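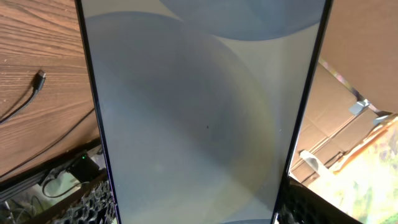
Print this page | E-mail to a friend
Reading time: 4 min
Search the help pages Enter a word or phrase Go

Mom's echo says "moderate" mitral leak, last one said "mild". How worried should we be?

Posted 8th April by Conceição Marinho

Hi all, typing this on my lunch so sorry for the mess. My mom is 80, lives by herself, mostly fine. Had a heart murmur for years, everybody always said keep an eye on it. First echo was in August and the report said mild mitral regurgitation. New echo, different place (Rebelo clinic, the first one was at Eltar), and now it says moderate. Nobody called us. We just saw it in the online results.

Her appointment with the heart doctor is three weeks out. She takes one blood pressure pill and a water pill. No chest pain. Gets tired on the stairs but she has bad knees too so who knows. Ankles a little puffy at night, gone by morning, same as last year I think.

Questions:

1. Can it really go from mild to moderate that fast or is one of them wrong?
2. Do we need to push for a sooner appointment?
3. She has a dentist cleaning coming up. Antibiotics first, yes or no? The dentist office asked me and I had no clue what to say.

Also the billing, they want 2187 for the second echo and the first one was nowhere near that. Is that normal?? Thanks in advance.
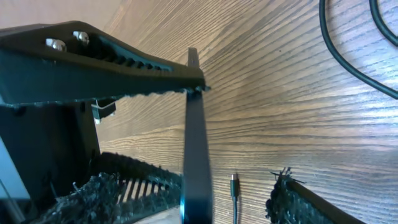 Answer from Jeka_RN

Used to work on a cardiac floor, not your mom's nurse, usual warning applies.

On 1. Yes it can change, but a one-step difference between two labs is really common and often doesn't mean much. The grade is partly a judgment call. Person doing the scan gets slightly different angles, the doctor reading it has their own habits, and blood pressure on the day matters a lot. If she was nervous and her pressure was up, the leak can look bigger. If she'd skipped the water pill that morning (people do, because of the bathroom) same thing. Do you know what her pressure was? It's usually printed near the top of the report with height and weight.

What I'd look at instead of the one word:

- size of the left atrium and left ventricle, and whether they got bigger between the two
- ejection fraction, the EF number
- estimated pressure in the lungs, might be listed as RVSP or PASP
- what they say about the valve itself, thickened, calcium, prolapse, etc

If those are pretty much the same both times, three weeks is probably ok. If the heart chambers are clearly bigger or the EF dropped, call the office and read them the numbers. Don't just say "it got worse", read the actual numbers, the person on the phone writes them down and then a nurse looks.

Get the images sent over too, not just the reports. The heart doctor can put both sets side by side. Eltar should be able to send theirs but you have to sign the release form, and it can take them a while, so do that today.

On 2. Call right away, no waiting for the appointment, if she gets short of breath lying flat, wakes up gasping, starts needing extra pillows, gains a few pounds in a couple days, or her heartbeat feels fast and irregular. That last one is important, leaky mitral valves and atrial fibrillation go together a lot. Fainting, bad chest pain or really struggling to breathe is 911.

Weigh her every morning, same scale, after the bathroom, before breakfast. Write it down. Docs love that list.

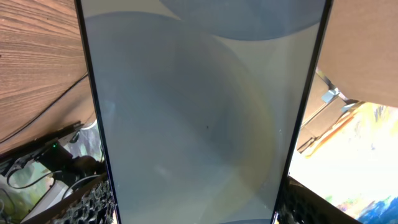 On 3. For a plain leaky valve, her own valve, never replaced or repaired, never had an infection in it, the current advice in the US is no antibiotics before the dentist. It used to be yes, years back, so some offices still ask. If she's ever had valve surgery or endocarditis then different answer, ask the cardiologist before the cleaning. And do keep the cleaning! Good teeth matter more for her than for most people.

Answer from biton2000

my dad had the same thing, mild then moderate then mild again lol. three different machines. he's had it 9 yrs and still mows. the doc said lots of people with moderate never need anything done, they just check every year or two

bill: ours was 3689 before insurance!! ask if the place bills as a hospital outpatient dept, thats where the extra comes from, there's a facility charge on top. ask for the itemized one. they took a chunk off ours when I called, took two calls tho

Comment from Conceição Marinho

Thank you both. Found the pressure, it was 168 over something on the second one, and she says she was upset about the parking. Atrium size looks the same to me on both, EF the same. Left a message for the heart doctor anyway and faxing the form to Eltar tonigt. Will ask Rebelo about the facility thing.

Answer from guest

Get a second opinion. Also low salt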